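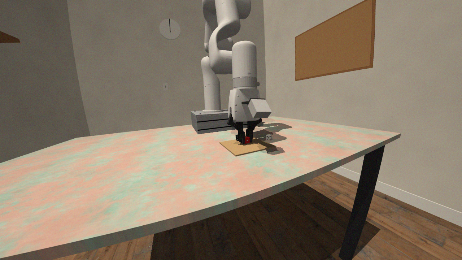 Page last changed: April 2, 2018

Noémie Girard rents out 33 apartments in Drunthorpe for the agency Palico. In March she had three empty. "People ask first for the price, and only after for the heating," she told me.

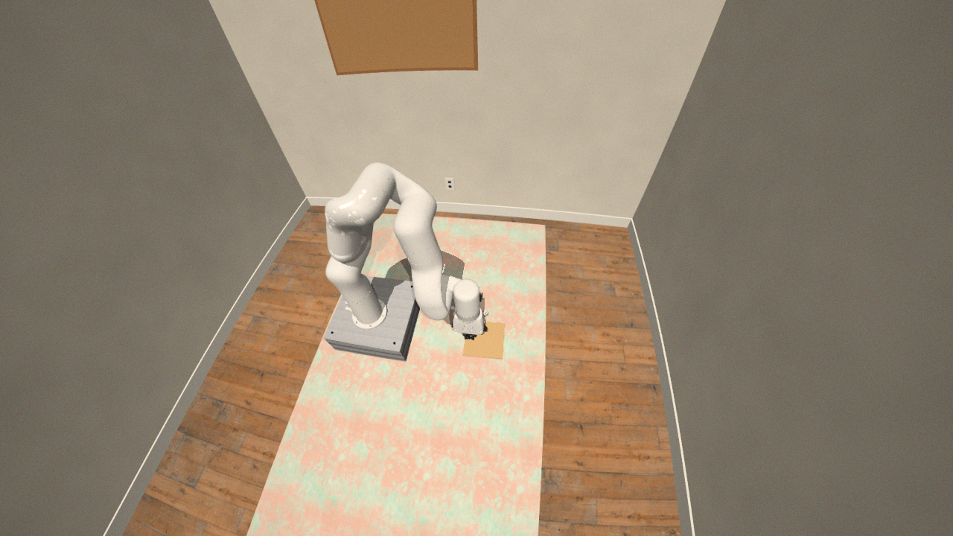
White arm on its gray base

A two-room apartment near the station now costs 2,000 a month. "I find it too much," she said.

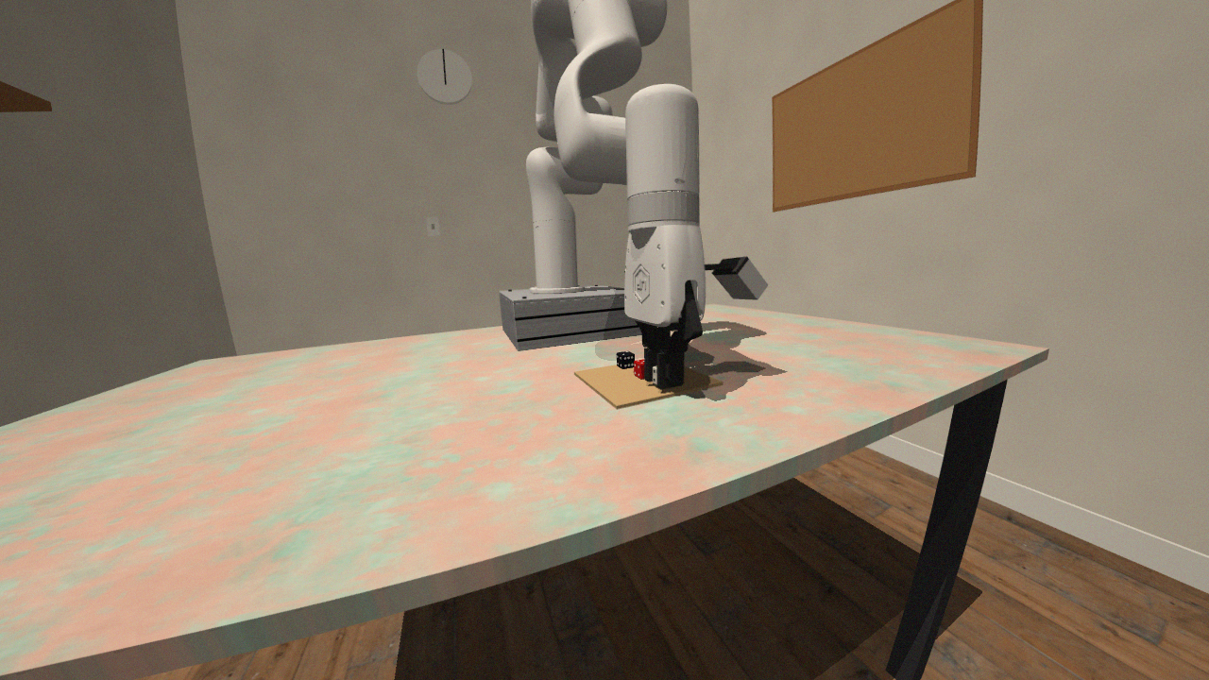 She asks also a deposit of 600, and she gives it back within two weeks. In Plastumcombe the owners wait longer.
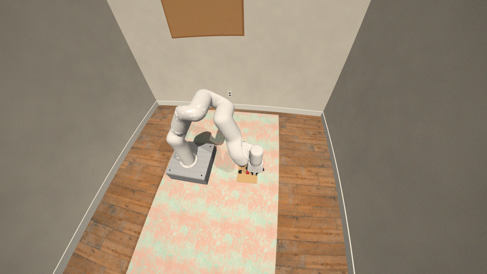

The arm, seen from above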